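工单标题:商品图批量上传后底色偏青,缩略图与原图不一致
系统:Kedgate 商品后台 / Manalo 图片处理插件
优先级:中
状态:已解决,观察中

问题描述

三月起,店铺 Woltport 新上架的商品图在前台列表页显示偏青,点进详情页看大图则正常。同一张图,列表页和详情页并排对比,差别很明显,白底尤其容易看出来。旧商品不受影响。客服已收到几起买家询问,都是问实物颜色到底以哪张为准。

受影响批次共 105 张图,全部通过批量上传进入系统。单张手动上传的图没有发现同样问题。

环境

后台浏览器换过两种,结果一样。
手机端和电脑端都能复现。
图片格式为 JPG,从修图软件导出时勾选了“嵌入配置文件”。
插件设置未改动过,自动更新处于开启状态。

处理记录

周四 9:23
清空浏览器缓存和 CDN 缓存,重新载入列表页。偏色仍在。排除缓存。

周四 10:10
把一张有问题的原图下载到本地,与上传前的文件逐字节比对,完全相同。说明原图入库没有被改,问题出在缩略图生成这一步。

周四 10:40
查看缩略图的文件信息。原图带 Adobe RGB 配置文件,缩略图里没有任何配置文件,但像素数值没有做过转换。浏览器于是按 sRGB 解释,颜色就不对了。

周四 11:15
联系修图那边确认导出设置。对方答复二月底重装过软件,导出色彩空间恢复成了上一次保存的预设,也就是 Adobe RGB。之前一直用 sRGB。时间和第一批问题图对得上。

周四 13:30
为了排除拍摄端的因素,检查了拍摄台的布光和白平衡。桌面本身是灰调的青绿色,先前有人怀疑是桌面反光把底色带偏。用灰卡重新校了一次白平衡,校正前后差别很小,且详情页大图一直正常,反光的说法不成立。拍摄台不用改动。 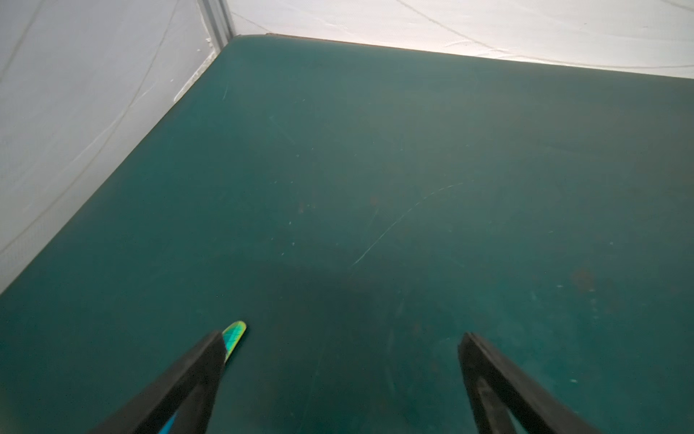

附图1:拍摄台台面及白色围布,左上为两面围布交角。

周四 14:05
用同一张图导出两份,一份 sRGB,一份 Adobe RGB,分别走批量上传和手动上传。结果如下:
sRGB,批量:正常
sRGB,手动:正常
Adobe RGB,批量:列表页偏色
Adobe RGB,手动:正常

手动上传会先经过后台自带的裁剪窗口,保存时统一转成了 sRGB。批量上传跳过这一步,直接交给 Manalo 生成缩略图。

周四 14:50
查插件更新日志。最近一个版本新增了“精简元数据”选项,默认开启,作用是删掉缩略图里的全部附加信息以减小体积,色彩配置文件也一并删了。更新前的版本会保留。

原因

两处变动叠加:修图软件导出色彩空间变成 Adobe RGB;插件更新后删除配置文件而不做转换。只有其中一处时,列表页颜色基本看不出问题。

解决办法

1. 修图软件导出预设改回 sRGB,另存为店铺专用预设。
2. Manalo 插件设置 > 输出 > 关闭“精简元数据”。
3. 受影响的图重新导出为 sRGB,用原文件名覆盖上传。
4. 后台执行“重建缩略图”,只选三月的批次,不要全选。全选会把旧商品一起排进队列,白天跑会拖慢后台。
5. 重建完成后再清一次 CDN 缓存。

周四 17:20
重建跑完。有 9 张失败,日志报文件名含全角括号。改名后单独补传,通过。

周五 上午
抽查列表页和详情页,颜色一致。手机端已确认。

遗留事项

插件自动更新暂时关闭,改为手动,更新前先看日志。
已向 Manalo 提交反馈,建议删除配置文件前先转换色彩空间,尚未收到回复。
批量上传能否在入库时检查色彩空间,待 Kedgate 方面确认。

工单保留一周,没有新的反馈就关闭。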